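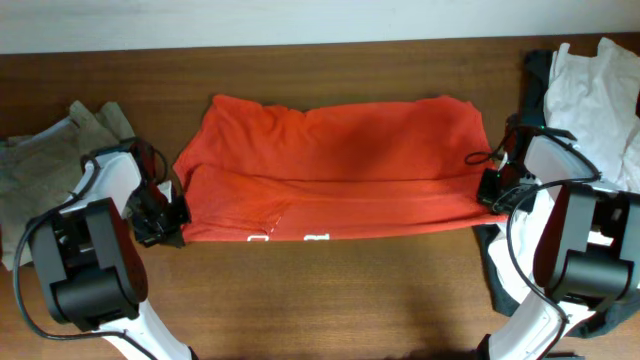 Trurkisの折り畳みセル。左右のグリッパがTシャツの両端をくわえている工程

登壇用メモ:「引っ張り合いの夜 双腕セルで止まったのは片方だけだった」

(開始前)
レーザーポインタの電池を確認。前回は最初のスライドで切れて、残りを全部指でさした。
マイクは近づけすぎない。

表紙のスライド
Trurkisから来ました。洗濯物を畳むロボットを作っています。と言うと、たいてい「いつ買えますか」と聞かれるのですが、今日の話を聞いたあとでも同じ質問が出るかどうか、少し楽しみにしています。
成功例の発表は午前中にたくさんあったようなので、私は失敗のほうを担当します。頼まれたわけではないです。応募要項に「知見の共有」とあったので、手持ちの知見を探したら、これしかありませんでした。
先に結論を言っておきます。けが人は出ていません。出ていたら、もう少し暗い色のスライドを使います。

作業の説明(写真を出したまま)
題材はTシャツです。木の天板に広げて、左右の腕が一本ずつ端をつまみ、折り、整える。やっていることは、皆さんが日曜の午後に、と書きかけて消した。皆さんが仕方なくやっているあれと同じです。
赤みがかったオレンジのTシャツ、左右対称に構えた腕。きれいな絵だと思います。広報もそう言っていました。
ここで話したいのは、布が両腕の間に渡っているという点です。箱や瓶なら、片方の腕が止まっても、もう片方は大した影響を受けません。布は違います。両端をつかんだ瞬間、二本の腕は機械的につながります。ゆるんでいる間は他人のふりができる。張ったとたんに親戚になります。
設計書では、左腕と右腕は独立した二台でした。布のことは「対象物」と書いてあって、つながる部品としては誰も数えていなかった。図面に布を描く欄がなかった、と言い訳した記憶があります。私です。
(左右の山になっている服について聞かれたら:畳む前の分も脇に置いて運用している、とだけ。ここで時間を使わない)

構成図のスライド
登場する名前を整理します。社内用語なので覚えなくていいです。
セル全体の制御がLillden。左右の腕に動作を配ります。
グリッパの開閉と状態監視がGhasemi。もとは単腕用に書いた層で、双腕になったときにコピーして二つ動かしました。設計レビューの議事録には「流用により工数を削減」とあります。削減した工数は、あとで利子をつけて返しました。
場所はMosdaleの実験室。本社から離れていて、静かで、暖房の効きが悪い。
非常停止ボタンは両腕に効きます。これは最初から配線で組んであって、今回もちゃんと働きました。問題になったのは、その手前の保護停止です。腕が異常な力を検出して自分で止まるほう。こちらは腕ごとに判断して、相方にはソフトウェアで知らせる作りでした。知らせる、というのがくせものです。

(水を飲む)

当日の経過のスライド
十月の夜、二十一時すぎ。連続運転の試験中です。オペレーターが一人、机の横にいました。
順番に話します。ログの画面は字が小さいので、読もうとしなくて大丈夫です。私も読むたびに目が痛くなります。
まず、左のグリッパがつまんだ布の束が、いつもより厚かった。裾が内側に巻き込まれていたと見ています。見ています、というのは、確かめる前にシャツが床に落ちて、証拠がただの洗濯物に戻ったからです。
折りの動作で両腕が外側へ少し開きます。シワを取るための引きです。普段は布が軽く張ったところで終わる。その日は引きの途中で、左腕が力の上限を超えたと判断して保護停止に入りました。しきい値は10ニュートン。ここまでは満点です。
左腕は止まって、Ghasemi経由で「止まった」と送りました。右腕には届きませんでした。左側のプロセスが、停止処理に忙しくて返事を後回しにしたためです。救急車を呼んでいる最中なので電話に出られない、みたいな状態です。
右腕は相方の沈黙を待ちました。待ち時間の設定は900ミリ秒。その間、何をしていたかというと、引き続けていました。
900ミリ秒というのは、会議で聞くと短いです。腕のそばで聞くと長いです。試しに、ここで黙ってみます。

(黙る。笑いが起きなくても次へ)

そして時間切れ。右腕が出したエラーはE-119、「相手側応答なし」。

E-119のスライド
番号を見て、日本の方はだいたい同じことを思うはずです。119番。火事か救急か、とにかく誰かが走ってくる番号です。
Lilldenでの扱いは「警告」でした。走ってくる人はいません。黄色い一行がログに増えて、それでおしまい。番号は連番で振ったもので、深い意味はなかったそうです。
なぜ警告だったか。単腕時代に、相手側というのは搬送コンベアのことでした。コンベアが返事をしなくても、腕は困らない。家に帰って待っていればいい。だからE-119が出たら、自動復帰で原点に戻る、という親切な処理が入っていました。
右腕はその親切に従って、原点へ帰ろうとしました。グリッパを閉じたまま。シャツを持ったまま。シャツの反対側を持っている、止まった左腕を残して。

復帰動作のスライド
グリッパを開いてから帰ればよかったのに、と思いますよね。単腕の復帰では、わざと閉じたままにしてあります。高いところで物を放すと落ちるので。瓶を落とさないための配慮が、シャツを離さない理由になりました。
配慮というのは相続されるんです。遺言もなしに。

(この一行は会場の空気を見て。静かなら飛ばす)

ランプの話
オペレーターは、左腕が止まったのを見て、手を伸ばしました。布を外そうとしたんです。
どうして伸ばせたのか。グリッパの上に緑の小さなランプがあります。写真でも、右のグリッパの上で光っています。
問題の夜も、右のランプは緑でした。緑と聞いて、「安全」と取るか、「動作可能」と取るか。うちの仕様では「グリッパの通信が正常」という意味です。通信は正常でした。グリッパは元気に閉じていました。
教育資料には書いてあります。第四章の注釈に。オペレーターは第四章を読んでいました。注釈も読んでいました。それでも夜の九時に緑を見れば、人の手は出ます。本人を責める材料がひとつも見つからなかったので、調査の途中で矛先が全部こちらを向きました。
結果として、布が張り切ったところで左側の端が抜け、シャツが跳ねて手の甲を打ちました。右腕そのものは手に触れていません。オペレーターは非常停止を押し、両腕が止まり、Mosdaleの実験室で「痛っ」と言いました。事故報告書の発話欄に、そのまま載っています。
赤くはなりましたが、処置は不要でした。ただ、跳ねたのが綿のTシャツだったから、この口調で話せています。ファスナーのついた上着も試験の予定に入っていました。そこは真顔で言っておきます。

(真顔で)

調査で困ったことのスライド
再現に手間取りました。左右のログの時計がずれていて、最初に並べたときは、右腕が左腕の停止より先に応答を待ち始めていた。予知能力のあるロボットなら、別の学会に出します。
時計を合わせ直し、布の代わりに伸びない帯を張って、もう一度同じ条件を作りました。人は柵の外です。帯は切れ、机の天板に傷がつき、報告書には「再現に成功」と書きました。
それから、過去のログをE-119で検索しました。出てきました。件数は今日は言いません。社内で初めて読み上げたとき、部屋が静かになったくらいの数、とだけ。全部、警告として正しく記録され、正しく無視されていました。

直したことのスライド
ひとつめ。保護停止の信号を左右で配線しました。片方が止まれば、もう片方も止まる。ソフトウェアは途中に入りません。部品代は、この発表の交通費より安いです。
E-119は停止扱いに上げました。番号も変えようという話が出ましたが、残しました。今度は名前どおりに騒いでくれるので。
自動復帰は、グリッパが何かをつかんでいる間は禁止。人が柵の外で確認し、まず布をゆるめる方向に少し戻して、それから開く。先に開くと、張った布がまた跳ねます。これは二回目の試験で学びました。一回目に学んでおきたかったところです。
ランプは、グリッパのものはそのまま残して、セルの入口に大きい表示灯を別に付けました。手を入れていいかどうかは、そちらだけで判断します。グリッパのランプには小さなカバーをかける案もあったのですが、保守担当から猛反対されて引っ込めました。彼らにとっては、通信が生きているかどうかが世界の中心なので。
引きの動作も見直しています。距離で引くのをやめ、張力が出たら終わりにしました。シワの残り具合は少し悪化しました。営業から問い合わせが来ています。回答は準備中で、しばらく準備中のままの予定です。

確認試験のスライド
変更後、わざと厚くつかませる条件で100回まわしました。片側だけが止まった例はありません。
ただし、止まりすぎるようになりました。パーカーのフードをつまむと、ほぼ毎回、両腕そろって固まります。仲がいいと言えば聞こえはいいですが、生産性の表では赤字で出ます。
このしきい値をどうするかは、まだ揉めています。上げればフードは畳める。上げた分だけ、跳ねるものの勢いも増える。来月の会議の議題で、私は上げない側に座ります。

持ち帰っていただきたいこと
双腕や、複数台で一つの物を持つ装置を作っている方へ。帰ったら、三つ見てください。
片方を止めたとき、もう片方が何ミリ秒動いているか。設定値を読むだけで済ませず、測ってください。
復帰動作が、何も持っていない前提で書かれていないか。何かを持っている前提なら、反対側を誰が持っているか。
警告のうち、一番たくさん出ているのに誰も開いていないものは何か。見つけたくない方は、午後の茶菓子のあとにどうぞ。

(残り時間を見る。余っていれば帯の試験の動画。音は切る。試験中の声が入っているので)

質疑用の控え
「畳む速さは?」 今日は安全の話なので、と逃げる。二度聞かれたら、人間より遅いと認める。
「力のしきい値の根拠は?」 最初の値は搬送セルからの引き継ぎ。布での評価はそのあと。聞かれた順に答えて、格好をつけない。
「柵があるのに、なぜ手が入ったのか」 当時の試験運用では、停止した腕には柵の中で触れてよい手順だった。停止した腕、が一本だけの場合を書いていなかった。手順書の改訂箇所は付録にある。
「シャツはどうなったか」 洗って、試験に戻した。左の端が少し伸びている。
「学習で解決できないのか」 つかみ方の失敗は減らせると思う。停止の連動を学習に任せる気はない。ここは短く言い切って、次の方どうぞ。

戻りの電車は十八時台。懇親会は乾杯まで。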